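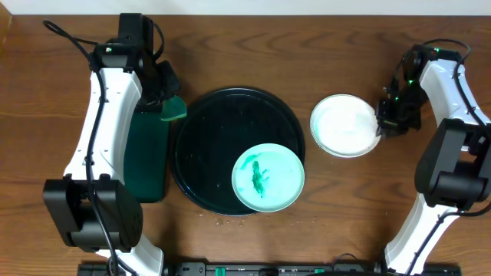
How often should a portable fire extinguisher in a rented building be looked at?

Once a month by whoever is responsible for the floor, and once every 12 months by a licensed service firm. The monthly look takes a few minutes per unit and needs no tools beyond a flashlight and a rag.

Portable Extinguisher Checklist, Lodport Building, Ground and Upper Floors
Completed by: Bakari Shemweta
Period: June
Result codes: P (pass), C (pass with comment), F (fail, action needed)

Section 1. Location and access

1.1 Unit is in its assigned place. P
All units match the floor plan. The unit formerly by the loading door is now shown at its new position next to the stair, and the old sign has been taken down.

1.2 Path to the unit is clear. C
Two folding chairs and a stack of flattened cartons stood in front of the upper hall unit at the start of the walk. Moved during the inspection. Same comment as last month. Tenants on the upper floor have been reminded in writing.

1.3 Unit can be seen from the normal line of travel. P
The Rondard cabinet in the copy room is recessed, but the projecting sign above it can be read from both ends of the hall.

1.4 Mounting height. C
The bracket outside the Clukenine office puts the carrying handle at 66 inches from the floor. The limit on our form is 60 inches for units of 40 pounds or less. The bracket was probably set to clear a radiator that has since been removed. Lower it and patch the old holes.

1.5 Bottom of unit is clear of the floor. P
No unit is standing on the floor or being used as a doorstop.
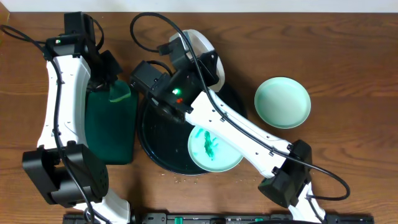

Section 2. Condition of the unit

2.1 Pressure gauge reads in the green band. C
One Salian dry chemical unit, ground floor rear, reads at the lower edge of the green. Still a pass, but the same unit read mid-band in the spring. Mark for the service firm to weigh and check the valve stem. Do not top up on site.

2.2 Pull pin in place and free to move. P
Pins were turned, not pulled.

2.3 Tamper seal unbroken. F
Seal missing on the upper kitchen unit. Pin was seated and gauge reading was normal. A missing seal means partial discharge can't be ruled out, so the unit was taken out of service and replaced with the spare. Spare now needs to be restocked.

2.4 Hose and nozzle free of cracks and blockage. P
An insect nest was cleared from the nozzle of the parking lot unit last year. Nothing found there this time.

2.5 Shell free of dents, rust and leakage. C
Light surface rust on the foot ring of the boiler room unit – wiped down, no pitting felt. Check again next month. If the rust returns within one cycle, look at the floor drain, which has been slow.

2.6 Operating instructions legible and facing out. C
Three units had been turned toward the wall, most likely by cleaning crews. Turned back. The label on the copy room unit is faded but can be read at arm's length.

2.7 Weight by lifting (self-expelling types only). P
Carbon dioxide units have no gauge. Lifted by hand, then weighed on the mail room scale. All are within tolerance of the weight stamped on the valve.

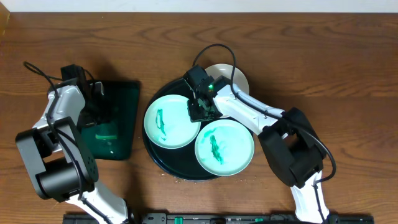 Section 3. Type and placement

3.1 Type suits the hazard. C
The upper kitchen has one deep fryer, used for some events only. A Class K unit is needed within 30 feet of travel for as long as the fryer stays. The present ABC unit covers the rest of the room and should stay where it is. Ask the tenant in writing whether the fryer is permanent.

3.2 Travel distance to nearest unit, Class A hazards. P
Measured with a wheel along the walking route, around fixed furniture. Longest run is within the 75-foot limit.

3.3 Electrical room. P
Carbon dioxide unit outside the door, on the latch side.

Section 4. Records

4.1 Tag initialed and dated by month. C
Tags initialed in pen. Pencil entries found on two tags from an earlier round. These were left as they are and noted here – do not write over another person's entry.

4.2 Annual service current. P
Next visit by the service firm is due in the fall. Six-year internal examination falls due on the boiler room unit at the same visit.

4.3 Floor plan posted and current. C
The plan on the upper landing still shows the old loading door position. Reprint.

Open items
Lower bracket outside Clukenine office (1.4)
Service check on Salian unit, ground floor rear (2.1)
Recharge upper kitchen unit, restock spare (2.3)
Written answer on fryer, then order Class K unit if needed (3.1)
Reprint upper landing plan (4.3)

Items 2.3 and 3.1 are to be closed before the next monthly walk. The rest may be carried over once.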